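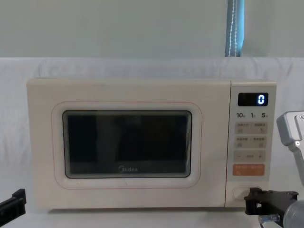 米白色的美的微波炉，台面铺着白布。

“失落的录像带”还能卖几次

体育纪录片里有一种开场，看得多了，手会自己去找快进键。黑屏，机器读带的沙沙声，一行白字告诉你，接下来的影像在某个阁楼或者车库里躺了很多年。然后画面亮起来，一个瘦削的人在公路上跑，颗粒粗得像撒了盐。

《Steyn》就是这么开场的。片子讲长跑者Steyn沿海岸线独自跑完2,026公里，在终点Verkport短暂露面，之后退出所有比赛，再也没接受过采访。导演奥拉蒂莱·穆恩古尼（Oratile Mnguni）此前拍过两部短片，这是她的第一部长片，出品方Surnance把它定位成“一部关于消失的电影”。宣传册上印着另一句话：全部影像首次公开。

我在Verkport的放映厅里看了两遍。第一遍跟着大家一起鼓掌，第二遍带了本子。

先说好的。穆恩古尼对脚步声很敏感，柏油路、碎石路、退潮后的硬沙地，三种声音接在一起，比任何旁白都管用。影片中段有一场雨，镜头从后面跟着Steyn，他的左肩越来越低，整整一段没有配乐。换个导演多半会在这里塞进一位运动医学专家，让他对着书架解释什么叫代偿。她忍住了。我愿意为这场雨再买一次票。

问题出在录像带上。

按照影片的说法，当年有一名随行者用家用摄像机拍下了全程，后来留存的素材一共9段。片尾字幕也是这样写的。可是影片总长100分钟，其中标着“原始影像”的画面铺得到处都是，有远景，有特写，有从车窗里拍的，还有一个从悬崖上俯瞰公路的镜头。一个人，一台摄像机，白天开车，晚上做饭，还要抽空爬上悬崖等Steyn从下面经过，这份体力恐怕值得另拍一部片子。

映后交流时有人问到悬崖那个镜头。穆恩古尼回答说，影片中“有些段落是按照当时的材料重新构成的”。主持人马上把话筒递给了下一位，下一位想知道导演本人跑不跑步。

重新构成，这个词在纪录片圈里用得越来越顺口。它可以指把坏掉的声音补上，可以指调色，也可以指找个身形相近的演员，穿上旧款短裤，在同一条公路上再跑一遍，后期加颗粒，加抖动，加一道磁带划痕。三件事的性质差得很远，却共用一个名字，票价也一样。

我给Surnance写信，问了两个问题：哪些镜头是后拍的，9段素材加起来有多长。回信的是制片人丽贝卡·科隆博（Rebecca Colombo），语气客气，篇幅也不短。她说团队“从第一天起就把情感的真实放在首位”，说重演在纪录片里历史悠久，说观众有能力自己判断。两个问题都没有答案。我又写了一封，只留第二个问题，收到的是一份新闻资料和一张高清海报。

重演历史悠久，这话没错。纪录片几乎一出生就在摆拍，行内人谁也别装清白。有的导演把重演拍得一眼就能认出来，布光像舞台，演员的脸藏在暗处，观众知道自己在看什么。也有人在片头打一行字交代清楚，照样拿奖，照样有人掉眼泪。可《Steyn》花了不少力气把接缝磨平，又在宣传册上印“全部影像首次公开”。如果指的是上个月刚拍完的镜头，那倒也算首次公开。

科隆博说观众能自己判断。凭什么判断呢？磁带噪点如今是剪辑软件里的一个滑块，往右拉一点是八十年代，再拉一点是七十年代。我请一位做了多年胶转磁的朋友看了预告片，他停在第三个镜头，说划痕每隔一阵重复一次，位置都没变。他没有再往下说，我也不敢替他下结论，毕竟预告片和正片用的未必是同一版。只是这种事本来用不着外人拿着暂停键去猜，片方一页纸就能说明白。

再往下想，这种手法为什么偏偏在体育题材里泛滥？我的猜测不怎么浪漫。正规赛事的转播版权贵，一个独立团队买不起几分钟；而无人转播的野路子壮举，没有版权方，也没有影像。缺影像就没法拍长片，于是“找到一箱带子”成了最划算的情节。箱子打开之前，项目只是一个传闻；箱子打开以后，它可以拿去融资了。《Steyn》早期在众筹平台Misen上的项目页我还存着，当时写的是“少量残存画面”，支持者有2,000人。等到片子做完，“少量残存”不见了，换上了“全部影像”。这2,000人里有多少注意到措辞的变化，我不知道，平台的更新日志里没有提。

主人公的处境也让人不大舒服。Steyn没有出现在影片的当代部分，字幕说他“选择沉默”。片子把这份沉默拍得很美，空椅子，海，半开的窗。可是一个人选择沉默，跟一个人同意别人替他重跑一遍，中间隔着好几道手续。雨中那只越来越低的左肩，我第一遍看时心里发紧，第二遍就开始怀疑：这究竟是谁的肩膀？要是演员的，那是一次出色的表演，他的名字应该放进演员表。我把片尾字幕从头读到尾，连餐饮和停车都列了，没有找到演员一栏。

有同行觉得我小题大做。他的意见是，普通观众进影院图的是感动，感动是真的就行，谁会去核对带子。我承认散场时厅里有人在哭，我旁边那位把纸巾用完了，还问我要。可体育片的感动里有一部分很死板，它建立在“这个人的身体真的做到了这件事”上面。2,026公里之所以叫人坐直了看，靠的就是它发生过。剧情片可以让演员跑一百步，剪成一百公里，观众买票时已经同意了。纪录片没有跟我签这份协议，至少《Steyn》没有。

况且这个故事根本不缺好材料。影片后半段有一场戏，Verkport一家修鞋铺的老店主讲Steyn进门时的样子，说他要换鞋底，坐下以后却不肯脱鞋，怕脱了穿不回去。老人讲得磕磕巴巴，中途还停下来接了个电话。整场戏就一个机位，光线也差，没有半点颗粒特效。要是穆恩古尼肯相信这样的素材，让那9段带子该短就短，该糊就糊，缺的部分就让人坐在椅子上讲，片子会难看一些，也会短一些，可能卖不进那么多影展。我会更愿意推荐它。

Surnance已经宣布8月扩大放映，同时推出一个“导演特别版”，据说会增加从未公开的原始影像。按宣传册的讲法，全部影像早就公开过了，新增的那些从哪里来，我打算再写一封信去问。

本文截稿于2022年6月6日，科隆博女士尚未就素材时长作出答复。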